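**Slide 1.** Say hello. The Fustemberg job: new name, new sign, one letterhead they still print 100 at a time.

**Slide 2.** The brief was "modern but old". Pause for the groans. We drew 70 marks and showed 5. The client liked the one we'd put in to make the others look good.

**Slide 3.** Colour. Oltton had just gone green, so green was out. Mention the October meeting on teal only if there's time. (There won't be.)

**Slide 4.** Type. Two weights, no italics. Mention the bus-side test, where the F turned into a crane.
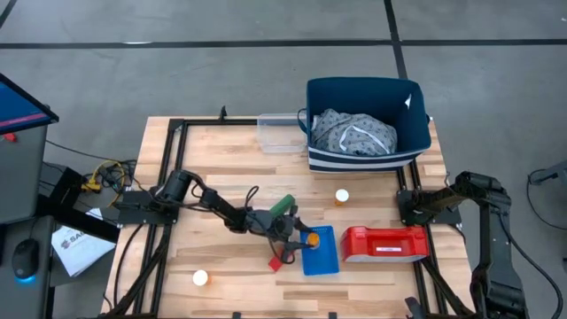 Dundemano wrote back that the F was fine and the trouble was the spacing, which we'd set for paper and never tried at any distance. Own up to this. We opened it out and the crane went away.

**Slide 5.** Costs, briefly. Then questions, water, coats.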